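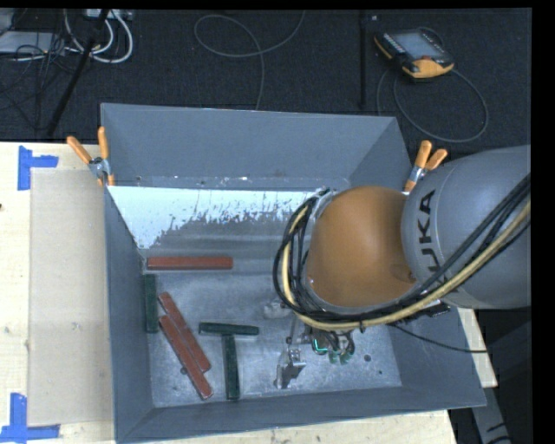 Virkwood Storage Bench, reviewed
Search this site Go
Fri 24 January
Saskia Doolan
2 comments

I don't trust furniture that claims to do two jobs. The Virkwood is a hall bench with a lift-up seat and a box underneath for shoes, and the firm would like you to believe it will sort out your hallway. It won't. It is a box with a lid.

As boxes with lids go, it's decent. Mine is the 900 mm one in pale wood, and I put it together alone in an evening, swearing mostly at step six, where the drawing shows the hinge plate the wrong way round. The pilot holes lined up, though, and I can't say that for the Ametti bench I had before it, which leaned to the left from its first week until I gave it away.

The inside is 400 mm deep, according to the leaflet. Fine for trainers and school shoes. Ankle boots go in on their sides. Wellies don't go in at all unless you fold the tops over, and then the lid sits up and the seat rocks.

About that lid. The website says "soft close". I'd call it slow for the first half and then a bang. Kang fit a proper damper on their cheaper bench, so I don't see why it's beyond Virkwood. If you have small children, buy a pair of stays and fit them yourself.

The Fluso cushion is sold separately and I'd leave it. It slides about, the ties are too short to reach the back rail, and the cover is dry clean only, on something people sit on in wet coats.

Would I pay full price? No. In the January sale, perhaps, if you measure your boots first. The oil finish has already marked where I left a damp umbrella, and sanding it back took me almost an hour.

Shares 2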